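Call for Participants: Packing Station Operators for Hand-Held Gripper Work, Returns Line, Flostel
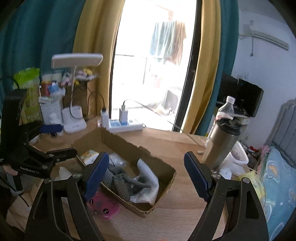 Work at a desk station: open carton with gray work gloves, hand-held grippers on both sides.

We use cookies to remember your region and saved listings. Accept | Manage settings

Flostel handles returned household goods for online sellers. Returns arrive in mixed cartons and have to be opened, emptied, sorted and repacked. Until now every step has been done by hand. The company is moving part of the sorting to automated arms supplied by Zurkura, and the arms are trained on recordings of people doing the same handling with hand-held grippers. We are looking for participants to make those recordings and to report on how the change affects the job.

Places are open to current Flostel returns staff and to outside applicants. Current staff keep their grade, shift pattern and seniority for the full period.

What the work consists of

Participants hold one gripper in each hand and carry out short handling tasks on a desk or bench. Typical tasks are taking gloves out of a carton, separating packing sheet from product, setting bottles and tumblers upright, and closing bags. Each task is repeated with the items in different positions. Stations are set up in ordinary rooms as well as on the returns floor, so the surroundings and the light vary from one session to the next.

A session lasts 2 hours including setup. There are 2 sessions per working day, separated by a meal break. The rest of the shift is spent on regular returns work or, for outside applicants, on checking and labeling finished recordings.

The program needs 620 accepted recordings per task group. A dropped item does not void a recording if it is picked up again with the gripper. A recording is rejected if the operator touches an item with a bare hand after the start signal.

What changes on the returns floor

Once the arms are installed, they will take over first sorting of soft goods and small containers. Carton opening, damage grading and anything involving liquids or broken glass stay with people. Two new duties are added: clearing stopped arms and reviewing items the arms could not place. Both are covered in paid training and will be posted internally before they are advertised elsewhere.

Line rates will be reset after installation. The current piece rate does not apply to participants during sessions, which are paid by the hour. Recordings are not used to measure individual speed and are not passed to shift supervisors. This is set out in the agreement signed by Siriporn Sangkhawat for the returns staff and Thiện Tôn for Flostel.

Requirements

- Able to stand or sit at a bench for a full session
- Able to hold a tool in each hand and open and close it repeatedly
- Able to follow written task cards in English or Spanish
- No current wrist, elbow or shoulder injury

Experience with machines is not required. Warehouse, packing or kitchen experience is useful. Left-handed applicants are encouraged to apply.

What participants report

After each session, participants fill in a one-page form on grip strain, awkward reaches and items that could not be handled. Nadège Carré of Zapata, the ergonomics contractor, reads the forms and may ask for a station to be changed. Participants may stop a session at any point and are paid for the full session.

Place and schedule

Sessions start in July at the Omitz building, second entrance, and at smaller rooms nearby. The morning session begins at 8:30 a.m. Travel between sites counts as paid time.

How to apply

Send a short note with your name, work history and available hours to Macarena Farías in the Flostel hiring office. Current staff can hand the note in at the returns desk. Applicants are invited to a paid trial session run by Benjamín Ojeda. Please bring glasses if you use them for close work, and wear sleeves that fit tightly at the wrist or can be rolled up. Gripper sizing is done on site.

Applications are read in the order received. The listing closes when all places are filled.

Share this listing (2)
0 comments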